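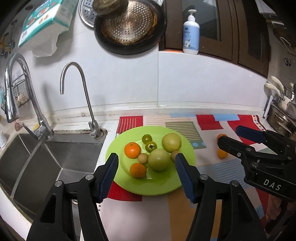 Ticket: Slow flow at the drinking-water faucet, kitchen sink
Status: Solved (keeping it open until the next filter change)
System: Preltach under-sink filter, two cartridges
Faucet: the slim chrome gooseneck that came with the kit
Sink: stainless double basin, main faucet is a separate pull-down

Original report

Hi all! First ticket, so tell me if I left anything out. The drinking-water faucet has slowed down a lot since February. We use it for everything we drink, plus the last rinse on fruit before it goes on a plate, and that rinse has turned into a real test of patience. A pitcher that used to fill while I wiped the counter now takes 139 seconds (yes, I timed it, twice). The main faucet is as strong as ever, hot and cold.

Water tastes fine. No drips in the cabinet. The flow is weak from the moment I open the handle and stays weak.

Things I had tried before posting:
Opened and closed the handle all the way a bunch of times. No change.
Looked for a screen in the spout tip. Mine doesn't have one.
Wiped the outside down with vinegar. Very shiny, no faster!

Reply from support

Thanks for the clear write-up. Since the main faucet is strong, the house supply is probably OK and we should look between the shutoff valve and the gooseneck. Please check how far open the small feed valve is, how old both cartridges are, and whether the tubing has a bend in it anywhere. Can you also tell us what is stored in the cabinet?

Update 1, 8:15 a.m.

Feed valve is fully open. I turned it closed and back to be sure.

Cartridge ages: the second one is newish. The first one, the sediment cartridge, is a Zamberg replacement, and the label says to change it at 1,000 gallons. I have no meter, but going by how we use it I'd guess we're at 600, so it should have life left.

In the cabinet: dish soap, a box of Edet paper towels, trash bags, a bucket. The paper towel box is big and I pushed it to the back when I tidied up. That was in February. I am starting to have a suspicion.

Update 2, same morning

Found something! The box was leaning right on the tubing that runs up to the gooseneck, and there's a flat spot where it folded over the edge of the cartridge bracket. Pulled the box out, straightened the line by hand, and the pitcher time dropped a lot. Still not what it was, though. The tube wants to fold again in the same place as soon as I let go.

Reply from support

Great find. A tube that has creased once will keep creasing there, so cut that section out. Close the feed valve, open the drinking faucet to let the pressure off, then cut square on both sides of the flat spot and join the ends with a push-in coupler. If you don't have enough slack, replace the whole run. While the water is off, have a look at the sediment cartridge too.

Update 3, evening

Replaced the whole run. Goten had the tubing by the foot and I bought more than I needed, so there's a nice wide curve in it now. Ends pushed in until they stopped, little tug on each, dry paper towel under both joints for an hour. Not a spot on it.

The sediment cartridge was browner than I expected at one end, so I swapped that as well and ran the water for up to 200 seconds at a time until the gray tint cleared and the sputtering quit.

The flow is fantastic! The pitcher fills before I've finished wiping the counter, and rinsing a bowl of tomatoes is fun again – I did some that didn't need it.

Notes for anyone with the same setup:
Check the tubing before you buy cartridges. I nearly ordered a full set.
The bracket edge on this kit is fairly sharp. I put a scrap of the old tube over it, slit down one side.
Paper towels now live in the hall closet.

One leftover question: the handle on the gooseneck feels stiffer than before. Should I grease it or leave it alone?

Reply from support

Leave it alone for now. If it's still stiff in a couple of weeks, add a note to this ticket and we'll send the part number for the valve insert.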